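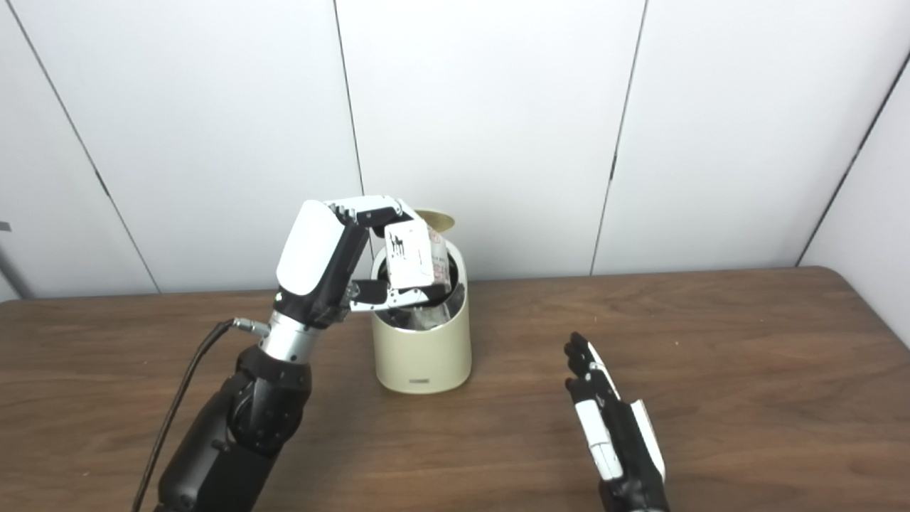

Issue 8, page 7

Setting a Release Check for Drop-in-Bin Tasks

Opening the hand at the right moment is harder to tune than the reach. If the fingers open early, the object lands on the rim. If they open late, the knuckles press into the lid. These steps cover the release check in Rondent, our task runner, and assume you already have a working grasp and a calibrated head camera.

Step 1. Fit the bin opening
Run the perception node with the lid open and the hand out of view. Save the fitted rim as a circle in the table frame. A pale bin on a brown table fits cleanly. Mask out the lid flap, or the fit drifts toward the back.

Step 2. Track the object in the hand
Once the fingers close, stop using the camera pose for the object. The hand hides too much of it. Carry the last good pose forward with the wrist instead. A small box can be held at a tilt, so keep the full rotation and do not snap it to upright.

Step 3. Write the release condition
Set release_when to true only if the lowest corner of the box is below the rim plane and its center is inside the rim circle. With the box tilted and its lower half in the opening, both tests should pass.

Step 4. Park the other arm
Give the right hand a fixed open pose to the side of the bin and add it to the planner as an obstacle. Imani Whitlock found that leaving it out gave shorter paths that clipped the fingers.

Step 5. Set the timeout
Start with timeout_ms at 3000. If the condition has not passed by then, the arm should lift and retry – it should never open the hand on a timeout. Failed checks are logged with code 1009.

Step 6. Open slowly
Move the thumb first, then the fingers. Hold the wrist still until the joint readings settle, then lift straight up before moving sideways.

If the log shows 1009 on every run, check the rim height before changing anything else. Branislav Šimko keeps the current config files in the Ivden folder.

Last updated 06/08/2023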